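Visgate Soak 400 Freestanding Bathtub: Review After Nine Months

Posted 26 Apr 2021

We bought the Visgate Soak 400 when we redid the upstairs bathroom. The old tub was a steel alcove model that lost its heat in the time it took to find a towel. I wanted something deeper, and my wife wanted something she could clean behind. After nine months of use by two adults and a child, I have a fair idea of what this one does well.

Delivery and unpacking

The tub came from Gallagher, the plumbing supply place on our side of town. It weighs 97 pounds without the crate. Two people can get it up a straight staircase, but ours has a turn at the landing and we needed a third. Measure your door with the trim on. We had to take ours off.

Installation

The drain sits in the middle, and the connection is made from above through a floor kit that is sold separately. The box does not say so clearly. The four feet adjust with a wrench, and getting the tub level took most of an hour. The instructions are one folded sheet with small drawings. Step 6 shows the overflow fitting from an angle that makes it look backward, so check it before you tighten anything.

Our plumber charged $400 for the hookup, and that did not include the faucet. We went with a floor-mounted Ploditz. It has a slight wobble at the base if you lean on it.

Using it

The back slopes at a comfortable angle and the water comes up to my shoulders. I am six feet tall. Heat holds much better than in the old tub, and a bath is still pleasant after 40 minutes. The bottom is slick. We put down a mat in the first week and I would count that as part of the price.

There is no flat ledge anywhere on the rim, so soap and shampoo need somewhere else to go. We tried a Honen bath tray, which slid toward the faucet end whenever somebody moved. A small stool next to the tub works better.

Cleaning

The finish wipes down with dish soap and a soft cloth. I left a hair dye stain on it overnight in June and it came off with baking soda. Cleaning the floor behind the tub is easy if you leave a gap of 4 inches or more from the wall. Ours is closer than that at one end, and dust collects there.

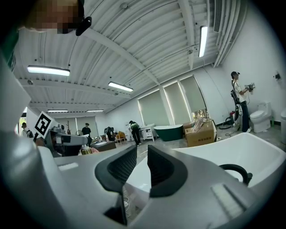 The drain cover is the one part I would change. The plating has begun to dull near the center, and a replacement has to be ordered through the store. Otherwise I would buy the tub again, with the floor kit in the same order.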